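Guides > Data Collection > Handheld Grippers > Session Rules

Setting up and running a small-object session to the Sostine collection rules

Revision of Sep 16, 2021

These steps apply to two-jaw handheld grippers with padded tips, used in private homes and small shops. Sessions run under the older Plultance checklist must be repeated if the checklist was filled in after recording.

Before the session

1. Get written consent from the occupant for each room that will be recorded. Consent for a bedroom does not cover a hallway seen through an open door.

2. Walk the room and remove mail, prescriptions, bank cards and screens. Ordinary clutter stays where it is. Do not tidy shelves, straighten bedding or swap a patterned cloth for a plain one.

3. Check both pads on each gripper. Replace a pad if it is torn, glazed or lifting at a corner. Pads are replaced in pairs.

4. Open and close the jaws fully ten times. Tighten any pivot screw that has play, then repeat the zero reading. A zero reading taken before tightening is void.

5. Set storage so that at least 112 GB is free. The Hemcombe logger stops without a warning tone when the card is full.

Running the session

6. Record one task per episode. "Put the bracelet in the box" is one task. "Sort the jewelry" is a set of tasks and must be split.

7. Start with both grippers open and clear of the object. Hold still for 1000 ms, then begin.

8. Approach beads and chains from above, with the jaws on either side of the part to be lifted. Close until the pads touch the object and stop. Beaded strands roll under side pressure, so a slow close gives fewer lost grasps.

9. If the second gripper is steadying a container, keep its tip outside the opening.

10. Record failed grasps. Do not restart an episode after a drop unless the object has left the work surface. Mark the outcome as "dropped" and continue.
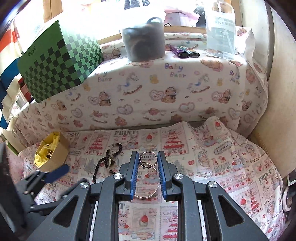 11. Thin bangles are to be gripped across the narrow section. A grip along the curve twists the piece and can mark plated metal. Anything with a stone setting or a sentimental value stated by the owner is excluded under section 4 of the rules.

12. Stop at 4000 frames per episode. Longer files are rejected by the Sisodia import script with error 693.

After the session

13. Return every item to its starting position and have the occupant sign the item sheet.

14. Review the first and last episode at full speed for faces, addresses and readable documents. If either contains one, review the whole set before upload.

15. Wipe the pads with a dry cloth. Solvent hardens the ribs and changes the grip force, and the gripper must then be recalibrated.

Keep the item sheet and the consent form together. Upload the item sheet with the recordings, but send the consent form separately.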